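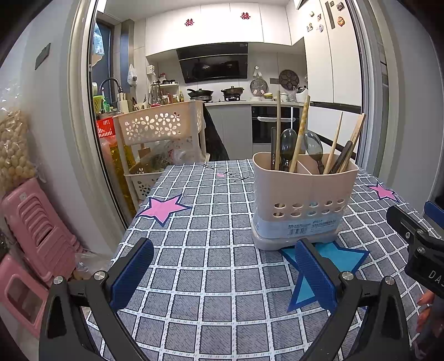 Give it a drawer to sort before you give it an opinion, a reader at Hostden wrote when I mentioned I was trying the Narnari hand-held gripper kit. Fair enough! So I spent 17 evenings with it, mostly on spoons and spatulas.

You squeeze, the two fingers close, and the kit records the move so a robot can learn it later. The blue ribbed pads are my favorite bit — they gripped skinny handles better than I'd hoped. Setup took me 9 minutes (the Tovar kit ate a whole morning).

My gripe is the software, Gustura, which logged me out twice in the middle of a session. And my wrist got sore after an hour. I'd still rent it again in October, but I want a lighter handle first.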